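Kustis white tabletop, item 203. Matches the Purkard frame. Rated for small parts and open cartons.

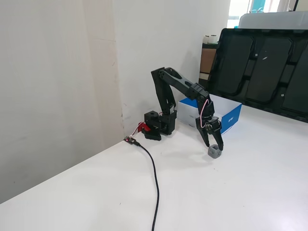

A buyer in Azimi asked if gray parts show up well enough against the surface. They do under ordinary room light.

Cables may be laid across the top. Clean with a damp cloth, no abrasives. 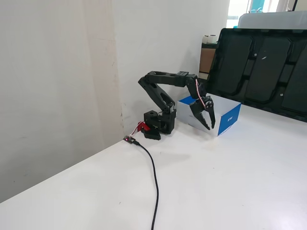 Edges are sealed at the factory. Surface tested to 1,000 wipe cycles. Leave a 3 mm gap at the wall.

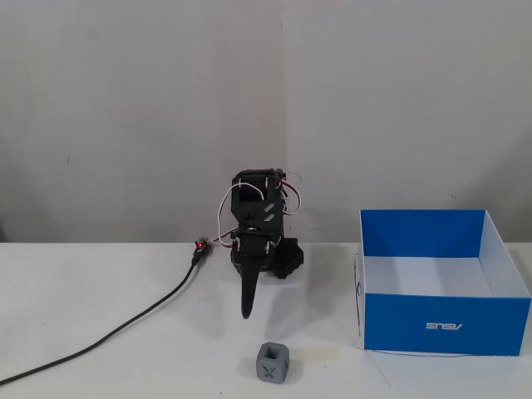 Birkum, Monday, May 25, 2026

Stock now over 3,696 units. Next delivery is in August.
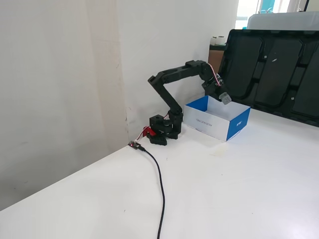

Does the gap apply on both sides in a corner? We fitted ours flush on the left.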